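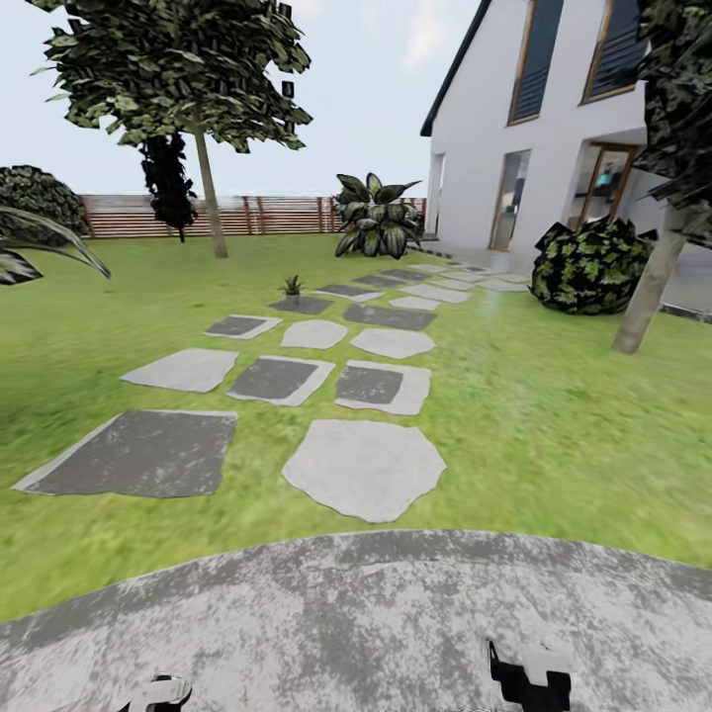
The Drallar Cup has a rule that surprises most parents when they first read it. Teams build no robot. They are given one, on a screen, with two arms and a garden to work in, and they have until October to make it do a list of jobs.

The robotics club at Duangkaew College entered for the first time this year. It has 15 members and meets after lessons in a computer room on the ground floor, where the blinds are kept down because of the glare on the monitors. The garden is called Kememen. It has a lawn, a patio, a white house at the far side and stepping stones between them, and by now the students know their way round it better than they know the college car park.

The jobs sound small. Pick up a bottle from the paving and stand it somewhere else. Turn on the spot without knocking anything over. Get from the patio to a given stepping stone and stop. A person would do any of these without thinking. The club spent most of the spring term on the bottle.

Each attempt is called a run and is saved with the pictures from the robot's cameras. A student drives the arms with a pair of hand controllers, and the recording is used afterwards to train a program that will have to do the same job with no one driving. The Cup asks for 300 good runs of each task before a team may submit. A run with a dropped bottle can be kept, but it goes in a separate folder and doesn't count towards the total.

Members drive in pairs. One has the controllers and the other watches the side screen and calls out when a finger is too high or too far left. They change over after 40 minutes, which is about as long as anyone's concentration lasted in the early sessions. There was some argument over this. The younger members wanted shorter turns and the older ones wanted to finish a batch before stopping, and the older ones gave way.
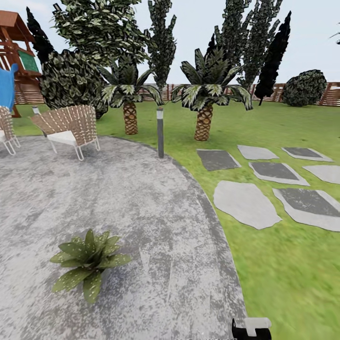 Why not use a real robot in a real garden?

Cost is the main reason, and after that, time. A two-armed robot would take most of the club's budget for several years, and a real garden gets dark and rained on. A simulated one can be put back to its starting position with one key.

The software comes from Fliroretti, which lends it to schools taking part in the Cup. It runs on the college's ordinary desktops, though slowly on the older ones, and the fans can be heard from the corridor. The club has asked for two better graphics cards. So far it has been given one.

Students have had to learn where the simulation differs from the world outside. Grass in Kememen is a surface with a picture of grass on it. The bottle can be gripped much harder than a real one without being damaged, so the team set its own limit on how far the fingers may close, and wrote it on the whiteboard. They have also changed the starting position of the bottle from run to run. Their first program had been trained with it in the same place every time, and when it was moved by the width of a hand the arm went confidently to the old spot and closed on air.

That failure took up two meetings. The students went back through the recordings, sorted them by starting position and found that nearly all of the early ones were no use for what they wanted. They threw out the batch and began again.
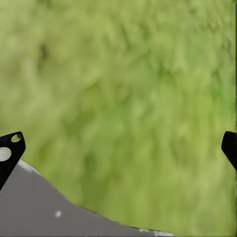

THE CAMERA PROBLEM

Much of the club's work since then has been on what the robot sees. There is a camera looking ahead and one close to each gripper. The forward view is easy for a person to follow. The close views are harder. They swing about as the arm moves, and the ground can fill them completely, with little to show which way up anything is.

New members tend to ignore the close views and drive from the forward one. Their runs look tidy enough, but the arm arrives a little off and has to be corrected at the last moment, and the program then learns to do the same. The club now makes beginners practise with the forward camera switched off for their first 3 sessions. It is unpopular. One Year 9 student described it as trying to post a letter while looking through the letterbox from the inside.

The other half of the job is paperwork. Every run needs a line in a spreadsheet giving the driver, the task, the starting position and the result. The spreadsheet has its own small group of supporters, who have colour-coded it and defend it against everyone else.

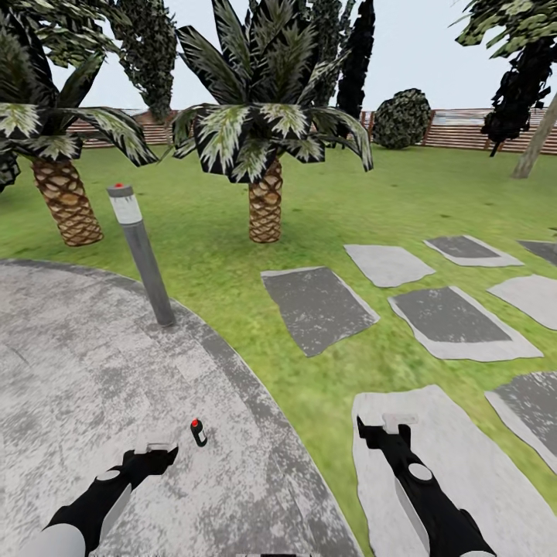 Tassanee Chaiyaporn said that the hardest thing to teach had been slowing down. Students who play a lot of games are quick with the controllers, she said, and their first runs are often the worst in the folder, "all elbows", with long sweeps of the arm that a program can't copy well. She would sooner have a slow run with one clean approach than a fast one with a lucky grab at the end of it.

She also said that the club had lost two members over the repetition, and that she understood why.

Those who stayed have split the remaining work between them. One group is finishing the bottle runs and another has started on driving to the stepping stones, where the trouble so far is stopping. The robot reaches the right stone and rolls on past it. A third group is writing the short report that each team has to hand in with its program, and has asked the others to stop deleting things before they have been written down.

The Cup is judged on a version of the garden that the teams haven't seen, with the objects in new places. Entries are run by the organisers and the teams are sent the recordings afterwards, so the students won't be in the room when their program is tested. Several of them said they would rather be. The club meets through the holidays for anyone who can get in, and members are asked to bring their own lunch, as the canteen is closed.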